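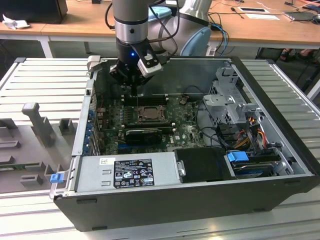
Figure 5. Desktop tower laid on its side with the side panel removed. The drive cage is at right and the power supply along the lower front.

3.2 Condition of the internal parts

The Zakville sample was drawn from 200 retired desktops received by Grudach in October. Of these, 146 were complete enough to be graded; the others had lost a board or a power supply before intake and were left out. Each tower was laid flat and opened, and the parts were recorded in a fixed order: drives, power supply, expansion cards, memory, processor.

Drives and power supplies were the easiest to grade. Their labels could usually be read in place, and cases with colored release tabs took less time than those held together with screws. Cable routing mattered more than we expected - in 28 units the power wires had to be unplugged before the drive bay could be checked.

Share 5 | Comments 0
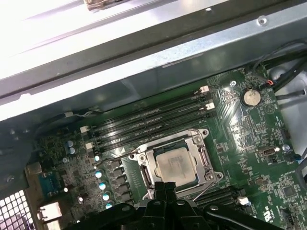
Memory was recorded as present or absent for each slot, with no attempt to judge the modules by eye. A missing module did not lower the grade of the board, as memory is often pulled for reuse before a computer is given away. The processor was graded together with its socket. Old thermal compound on the heat spreader was noted but not counted as damage. A bent load frame or a broken slot latch was counted, and the board was then moved to the Clanent parts list.

We use cookies to improve your experience. Accept | Manage settings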